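Project Loment: end-effector and wrist camera comparison
Second progress report to the Tripathi programme office
Submitted 2024-05-29

1. Period and scope

The report covers work from December to the end of the present quarter, under the second work package. That package asks for a comparison of two end effectors on the same two-armed platform, using goods of the kind handled in a small shop, and for a recommendation on wrist camera and controller settings before the third package begins. The first package (mounting, cabling, safety stops) was closed in the previous report and is mentioned only where something from it has had to be reopened.

The two end effectors are the Genda gripper, fitted to the left arm, and the fingered hand bought in with the platform, fitted to the right. Both are driven from the Trulport controller. The firmware was held at one version throughout, apart from the patch described in section 5.

2. Work completed

The trial log stands at 1,307 grasp attempts. Of these, 377 were made on cloth and the remainder on rigid or semi-rigid items, chiefly produce and baskets. An attempt is logged from the moment the fingers start to close until the arm either reaches its lift height or is stopped. Attempts abandoned before closing are recorded separately and are not in the total.

The plan called for at least 100 attempts on each class of item. This has been met for cloth, for long produce (cabbage, carrot) and for basket rims. It has not been met for small round produce, where the crate edge restricts the approach and many runs were abandoned before closing. We intend to make up the shortfall in the next period using a shallower crate.

Each run is set up from a layout sheet. The operator places the crates, confirms the camera clock against the controller clock, and starts the log. Changing a layout takes longer than we allowed for in the plan, mostly through re-taping the floor positions. A printed floor mat has been ordered out of the consumables line.

3. Produce handling

The produce station uses floor-level crates, with the basket carried by the right hand while the left arm works at the crates. It was chosen as the harder of two layouts. The arms have to reach down past the legs, and the left wrist comes close to the crate sides on most approaches. The head camera gives the main view for planning, and the same view is used when runs are reviewed. 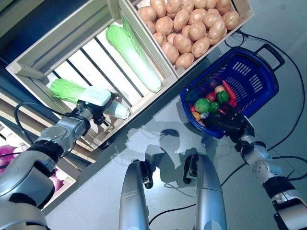 Figure 1. Head camera view: napa cabbage at the left gripper, basket rim held in the right hand.

Long items are graded by where the gripper lands along their length. With cabbage, a grasp around the middle is the nominal case and is what the planner is asked for. The planner's estimate of the long axis was good when the item lay clear of its neighbours and poor when leaves overlapped a crate wall. In the poor cases the gripper tended to land towards the leaf end and to slide during the lift. The fix applied was to weight the pale stalk more heavily in the segmentation. It improved placement on cabbage and made no difference we could measure on carrots.

The Genda gripper's closing force is set as a fraction of motor current. The supplied default was too high for leaf vegetables and left marks on the outer leaves. We now use a lower setting for all produce and accept some slip on heavier items. A force setting per item class would be better, and the controller supports it, but the interface for changing it in the middle of a run was unreliable until late in the period.

The basket was the more awkward part of the layout. A rim grasp loads the right hand off-centre, and the load grows as items go in. The wrist torque reading drifted upwards over long runs and twice passed the limit at which the controller drops to hold mode. Neither event caused damage. Runs are now capped by time and the right arm is rested between them. Gripping the handle was tried as an alternative and set aside, as the basket swung and the planner could not keep track of the opening.

The head camera's wide view takes in most of the floor in front of the platform, including the robot's own shadow and the trailing cables. Both gave false obstacles in the depth map at first. The shadow was dealt with by a change to the filter. Cable routing remains open: the cables lie on the floor between the platform and the crates, and we would like to bring them in overhead before the next series. This reopens an item that was closed under the first package.

4. Cloth handling and the wrist camera

Cloth was added to the plan at the programme office's request. The comparison here depends less on the grip itself than on whether the wrist camera can tell the controller what has been gripped. Thin cloth gives very little current signal when the fingers close, so the image is the main evidence of a successful pick, of a double pick, or of a miss.

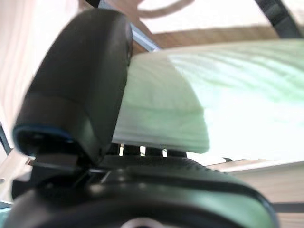

Automatic exposure on the wrist camera is the main fault still outstanding from this part of the work. The dark gripper housing takes up a large part of every image, and the metering responds by lifting the exposure for the whole view. Pale cloth then loses its detail, first on the side furthest from the finger. In Figure 2 the layered edge next to the finger can still be read as several thicknesses, while the far right of the cloth has gone to a plain pale green from which no fold could be recovered. Layer counting therefore has to be done on the strip nearest the finger, and it fails when that strip is hidden.

In 35 of the cloth attempts the reviewer could not say from the wrist image alone whether one layer or more had been taken. All of them were settled from the head camera, but that is a manual step and would not be available to the controller during a run.

Three changes are proposed. Metering should be limited to a window that leaves out the housing. Exposure should be fixed at the start of each run and changed only between runs. The camera bracket should be lengthened slightly so that the base of the gripper covers less of the view. The first two are settings and can be made at once. The third needs a new part and a fresh hand-eye calibration for the arm concerned.

A matt covering for the housing was also considered. It would reduce the sheen along the base but would do nothing for the metering problem, and it is not proposed at this stage.

5. Controller

The Trulport controller ran both arms from one clock for the whole period. Delay between a close command and first finger movement was steady on the Genda gripper and more variable on the fingered hand. The supplier traced the variation to a message queue shared with the wrist torque sensor and provided a patch, which was installed near the end of the period. Figures taken before and after the patch are kept apart in the log and should not be pooled for timing. For grasp outcome they may be pooled.

Hold mode needs attention. At present the controller drops both arms to hold when either passes its torque limit. For the basket task this is the safe choice. For cloth it stops useful runs for no benefit, and we have asked for the option of a hold on one arm only.

6. Variations from plan

Small round produce is behind, as stated above. Cloth took more operator time than expected and the extra hours were moved from the documentation line. No change to the total budget is requested. One item of equipment, the longer camera bracket, was not in the original schedule and can be met from contingency.

7. Next period

The order of work is metering and exposure settings first, then the cable move, then the remaining small produce runs with the shallow crate. The bracket will be fitted when it arrives and calibration repeated on that arm. Per-class force settings will be tried on produce once the interface has run for a full week without a dropped command.

A recommendation between the two end effectors is not made in this report. The Genda gripper is ahead on long produce. On cloth the two cannot be fairly separated until the camera settings have been corrected and a part of the series repeated. The full attempt log and the layout sheets are supplied with this report as separate files.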